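2022-11-15

So the Carnegie library is finally getting its computer room back, and I am way too excited about it! The doors open again in December, with 22 desktops for anyone who wants to sit down and print a form, write a letter or look up their great-aunt.

I stopped by the Grusness council meeting last night (cold hall, terrible coffee) and the vote was quick. They're putting up the money for two evening classes a week as well, and Shona Dunbar is going to teach both. She told me 94 people have already signed up for a place - and the list only opened on Friday! 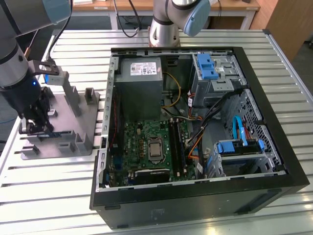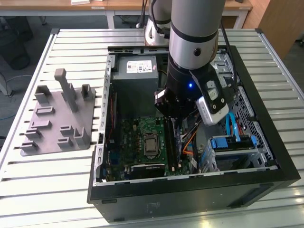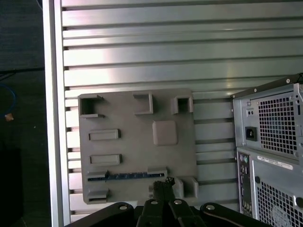 Not everybody was thrilled. Ross Swanson wanted to know why the room will still close at six on Saturdays, and I'm with him on that one, because Saturday is when my whole street would go. Angus Aitken from the library said they'll look at the hours again after the first couple of months, so keep asking him, folks.

The classes are free and you don't need a library card to join. The first one covers email and passwords, the second is for family photos (bring your phone and the cable, if you can find it). You can put your name down at the front desk or call and ask for Shona. I've already picked my seat - the one by the radiator, hands off!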